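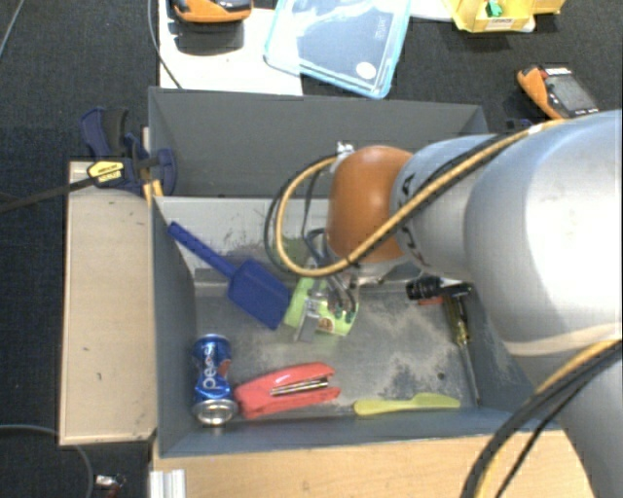
1/17 Mundness物品借用中心:七月规则调整说明
本中心自七月起执行修订后的借用规则。本串帖文逐项说明变动内容,涉及借期、续借、押金、损坏处理及两处服务点的开放安排。全文以服务台公布的书面版本为准,两者如有出入,请以书面版本办理。

2/17 目录范围
目前对外借用的物品共728件,包括手工工具、园艺用具、缝纫设备、厨房大件、露营用品和儿童活动器材。电动类物品单独编目,编号以D开头。乐器原列入家居类,本次调整后单列一类,旧编号继续有效,标签将在归还时逐件更换,借用人无须自行处理。

3/17 借期
手工工具与园艺用具的借期由七天延长至十四天。厨房大件和缝纫设备仍为十天。露营用品按出行需要借用,最长二十一天,须在借出时登记预计归还日期。借期自取走次日起算,归还当日计入。服务点闭馆日恰逢到期的,顺延至下一个开放日,不作逾期处理。

4/17 续借
每件物品可续借一次,续借期与原借期相同。已有他人预约的物品不能续借。续借须在到期前办理,可通过Clallirell系统自助完成,也可致电服务台。过去通过邮件提出续借的做法予以取消,邮箱仍接收咨询和意见,但发往邮箱的续借申请不再受理。

5/17 预约
预约上限由三件调整为五件。物品到位后,系统发送一次通知,保留期为四天。逾期未取的,预约自动转给下一位。连续三次未取且未提前取消的,预约功能暂停一个月,借用功能不受影响。
梯子、地毯清洗机和果汁压榨机在夏季需求集中,每户同一时间限预约一件。

6/17 押金
普通物品继续免收押金。电动类物品和露营大件收取押金,金额标注在目录页。押金在归还并完成检查后原路退回,检查一般在三个开放日内完成。持有社会救助证明的居民可申请免除押金,材料在柜台当场查验,不留复印件。

7/17 逾期
本中心不收取逾期罚款,这一点没有变化。逾期满七天的,暂停新借;逾期满三十天的,按物品遗失程序联系借用人。归还后借用功能即时恢复。确有困难无法按期归还者,请尽早告知服务台,可以协商延后或安排代还。

8/17 损坏与磨损
上一年度归还时登记有损坏或缺件的物品为121件,其中大部分属于正常使用中的磨损,由本中心维修,借用人未承担费用。修订后的规则对“正常磨损”作了更清楚的界定:刃口变钝、手柄褪色、织物轻度起球、涂层局部脱落,均属此类。
断裂、进水、改装以及附件遗失,按损坏登记。赔偿上限为该物品的折旧后价值,不收取管理费。

9/17 请勿自行修理
借用期间发现故障,请立即停止使用,并在归还时口头或书面说明。请不要自行拆机,也不要更换电源线和保险丝。主动说明故障的借用人不会因此受到限制。去年有几台缝纫机送回时已被重新穿线并调过张力,维修组为此多花了不少时间,特请各位留意。

10/17 清洁要求
归还前请完成基本清洁:
园艺用具去除泥土,擦干后归还;
帐篷和天幕完全晾干再收袋;
厨房物品清洗干净,密封圈拆下单独晾干;
织物类不必洗涤,抖净即可,由本中心统一清洗。
未达到要求的物品同样接收,但会延后上架,影响后面排队的居民。

11/17 Deketti服务点
Deketti服务点位于原社区阅览室一层,开放时间为上午十时至傍晚六时,午间不闭馆。该点存放手工工具、缝纫设备、厨房物品和乐器。柜台右侧设有自助归还口,仅接收可放入中号袋的物品,玻璃制品请交给工作人员。门前坡道七月内更换扶手,期间请使用侧门,侧门无台阶,按铃后有人接应。

12/17 Bondarchuk服务点
Bondarchuk服务点存放园艺用具、露营用品和体积较大的物品,开放时间为下午一时至晚八时。提取梯子、手推车等物品,可将车辆停在装卸位二十分钟。两处服务点之间每周调运两次,在Deketti提取Bondarchuk的物品,请预留四天;反向亦同。露营大件不参加调运。

13/17 登记与证件
首次借用须到柜台登记,出示身份证件和近三个月内的住址证明。学生宿舍住户可以使用学校出具的住宿证明。
现有登记户522户,其中495户已完成年度信息核对。尚未核对的住户,下次借用时在柜台确认电话和住址即可,无须专程前来,借用资格不中断。

14/17 未成年人
年满十四周岁者可凭监护人签字办理独立借用证,可借范围为非电动类物品。儿童活动器材须由成年人借出。学校和托育机构以单位名义登记,借期统一为三周,请指定一名联系人,并在人员变动后及时更新。

15/17 捐赠
本中心接受居民捐赠物品,但须先填写捐赠单,经确认后再送来。当前需要:
完整的套筒扳手组;
状况良好的缝纫机压脚;
儿童自行车打气筒;
两人用折叠桌。
暂不接受大型家电、床垫、儿童安全座椅、头盔以及没有铭牌的电器。直接放在门口的物品无法入账,也无法开具收据。

16/17 常见询问
关于能否代他人取物:可以,请出示借用人的预约号,押金物品除外。
关于能否带往外地:普通物品可以,请注意借期;电动类物品限在本市使用。
关于说明书:多数物品的说明书已录入Clallirell,搜索物品编号即可下载。纸质版可向柜台索取,随物品一并归还。
关于耗材:砂纸、缝纫线、修枝剪润滑油等由借用人自备,柜台不出售。

17/17 意见反馈与过渡安排
六月底以前借出的物品,按原借期和原规则办理,直至归还。已经提交的预约顺序不变。对本次修订的意见,可在七月内填写柜台意见单,也可发送至中心邮箱,标题请注明“规则修订”。来信由服务组逐一登记,答复将在本账号及两处服务点的公告栏公布,涉及个人借用情况的事项另行单独回复。
书面版规则备有大字版,可在任一柜台领取。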